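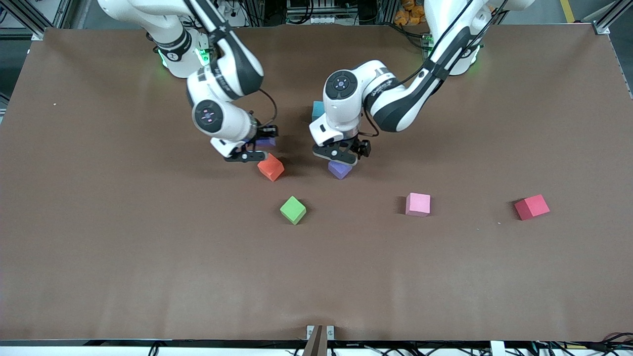

Two arms, seven foam cubes, brown tabletop.

Workshop Tips: Teaching the Arms by Remote Without Losing Your Temper

Start with foam cubes. They forgive a bad grab, they don't roll under the bench, and when you drive a gripper straight down into one (you will) the only thing bruised is your opinion of yourself.

Keep your first demos to one arm. Two look impressive, and then both of them want the same cube. Park the idle gripper well off to its own side before you hit record.

Leave gaps. A cube jammed up against its neighbors is a fine lesson for month two. Pull them apart until you can get a jaw down either side without nudging anything.

Turn the cubes. If every one sits square to the table edge, the arm learns that the world is square to the table edge. Give a few of them a twist between runs.

Slow down over the cube, then commit. All that dithering gets recorded too, and the arm will copy it faithfully. Our first batch on the Pomeck job was 107 demos, and the policy we got out of it hovered like a man choosing a melon. Pin-yu Lui redid the lot in an afternoon and has been gracious about it only twice.

Throw out the bad ones the same day. We kept 856 of the last 1000, and I could still name a few that should have gone.

Look at the cables before you start, especially any that loop near a wrist. Swing the joint through its full range by hand control and watch for tugging.

Wipe the table. Foam sheds, and grit on the jaws makes for odd grips.

Stop when you get bored. Rimantas Vītola says he can spot my after-lunch demos from the joint plots alone, and I have stopped betting against him.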